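Flanddale Community Room – Frequently Asked Questions
Booking, keys, fees and cleanup

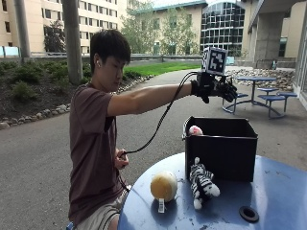
At the round blue table

Who can book the room?
Anyone who lives or works in Flanddale or Trindton. Groups from farther out can book if a local resident signs the form with them.

How far ahead can I book?
Up to six months. Dates in November go fast, so send your form early if you want one.

What does it cost?
Residents pay $2 an hour per table for small groups. Hiring the whole room for a private party is $183 for the day, with a refundable deposit on top. The deposit is returned by check once the room has been inspected.

How big is the room?
The floor area is 2,097 square feet, including the kitchen. The side room on Kun Street is booked separately.

Where do I get the key?
From the front office on Skuvmont Avenue, during office hours. Bring photo ID. Keys go back through the mail slot the same night.

Can I bring food?
Yes. The fridge and both sinks are yours to use. The oven is out of service until the new one is fitted.

Is alcohol allowed?
Beer and wine only, and only with a permit attached to your booking form. Allow two weeks for the permit.

Can I move the furniture?
Yes – but please lift the tables and put them back where they were. The floor was refinished on 19th April and scratches come out of your deposit.

What if I need to cancel?
Tell us seven days before and you get a full refund. After that we keep half.

Is there parking?
The lot behind the building is free after 5 p.m. Overnight parking is not allowed.

Who do I contact?
Shivam Awasthi handles all bookings. Leave a message at the front office, extension 700.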